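Plokcombe Robotics Club forum > Student projects > Prarka

Cloth task for November – how fast are you all moving the gripper?

tinbadger
2021-10-11
Right so the Magagula round is in November and we've still not agreed on speed. Hand-held gripper, wide lens, bed tasks. My lot go slow, Ciltwood lot go like the clappers. Can't train on both and expect it to behave. Thoughts pls before I rewrite the sheet

ohm_alone
Slow. Always slow. Grab, pause, lift, pause. Boring but you can see what the cloth is doing

kettlebit
Disagree. Slow demos = slow robot. Last year ours took so long to pull a corner over that the round ended. Nobody scored that cloth at all, zero points

ohm_alone
that was the motor limits not the demos??

kettlebit
bit of both. Limits were set to match the demos, you set them

tinbadger
Not this again. What's the exposure set to, anyone? I've got 1/25 written in the notebook, seems mad

plug_and_pray
25 would be mad yes. We're on 1000 at Ciltwood, needs a lot of light though. By a window in the daytime fine, evenings its just soup

kettlebit
so fix the light and leave the speed alone. that's my whole point

ohm_alone
Not everyone can do theirs in the daytime. Also it's the turn that kills it more than the speed. Swing your wrist over and the whole bed goes diagonal and everything smears. Straight pull at the same pace is ok

plug_and_pray
Agree on the wrist thing. We told ours to keep the elbow in, helped loads

tinbadger
Is anyone throwing blurry ones out or keeping the lot? Folder is at 1212 clips and I am not watching them all

kettlebit
Keep. Real arm will blur as well, it should see some

ohm_alone
Bin them. If I can't tell where the edge of the cloth is how is the model meant to learn where to grab it

plug_and_pray
Depends how long it lasts imo. If 5 frames go soft in the middle of a move who cares. If its soft at the grasp, bin

tinbadger
ok that I can live with. Soft at the grasp = out. Will put it in the sheet

kettlebit
define soft

ohm_alone
here we go

tinbadger
Well, look at this one. Beige cloth bunched up on the bed, folds you can still make out, navy stripe on the cover is clear enough. Blue and white pattern higher up is streaked to bits, dark blue thing by the cloth is smeared too, could be a phone could be a pouch. Wall and shelf down the left are better. I'd say keep if the hand's only passing, out if it's meant to be grabing. Vote below, keep or bin, and say why

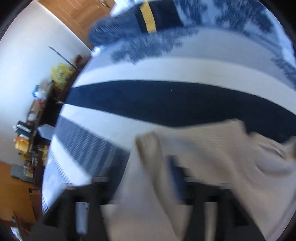
More threads in Prarka
Gripper fingers – rubber or foam?
Who has the spare charger
Magagula round, scoring for cloth tasks
Naming your clips, PLEASE read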